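July, evening

Started on the toys at half past four, once the boiler man had gone. The toy problem has been on the list since we moved the desk out of the back room, and Rodica wants the two big boxes returned to her before she goes to Jarnham. Everything in them therefore has to be sorted, washed, given away or housed in something that fits the shelf.

The shelf is the fixed quantity. It has 45 cm clear between the uprights and will not be altered, as the right-hand bracket is plugged into bad plaster and I am not drilling there again. The grey crate from Kudham is too wide. The wicker one fits but sheds. That left the wire basket, last used for seed trays, which goes in lengthways with enough clearance to get fingers down the side. Washed it in the bath. One weld near a corner had a burr on it, which I took off with the small file and finished with wet and dry.

Washing method, for next time. Hard balls: bucket, washing-up liquid, old toothbrush, rinse, towel. The ones with rubber strands: cold water only, no liquid, shake out, then dust with cornflour or they pick up every hair in the house. I did the first one with warm water and it went tacky and stayed that way for an hour. Fabric things: pillowcase, 30 degrees, short cycle, then the line. The line was in shade by five, so they finished over the bath rail.

Dede came by at six to collect the jigsaws. She checked two of them against the box lids on the floor, which took longer than all my washing. One is a piece short (sky, left side). She took it anyway for the Flalport stall and will write the missing piece on the lid in biro.

Discarded: a skipping rope with one handle, the split foam dice, a windmill with no stick, and 2 kg of dried-out modelling clay, by the kitchen scales. Kept against my judgement: the train that needs a battery size I can no longer find. Wilmer says he can fit a holder to take AAs. He said the same of the torch.

Spread the green cloth over the table before loading the basket, to keep the wire off the varnish. Packing order matters more than I expected. On the first attempt I put the small balls in at the bottom and they worked their way into every gap, so that the fabric pieces stood proud of the rim and the whole thing would not go under the shelf above. Tipped it out and began again with the soft things pushed down at one side and the balls to the other.
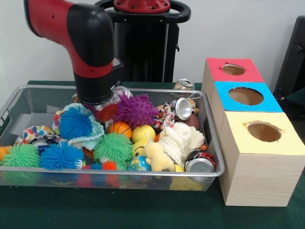 The fuzzy balls are the inefficient item. They compress well enough but spring back, and four of them take up a great deal of the top layer. I considered putting the two green ones in the hall cupboard. Nelly's youngest goes for the green ones first, though, and will only empty the cupboard to find them, so they stay.

The spiky purple ball should go on top in any arrangement. Put lower down, its points catch in fabric and everything comes up with it.

Remaining: line the shelf with the offcut of felt, return Rodica's boxes (wipe the lids first), ask Rosaura whether the playgroup at Hamada still takes bath toys. Hers was the number on the old calendar, which I have thrown out, so ask Dede for it.

Spent 15 minutes afterwards getting cornflour out of the tap thread. Use the outside tap next time. Soup, bed by ten.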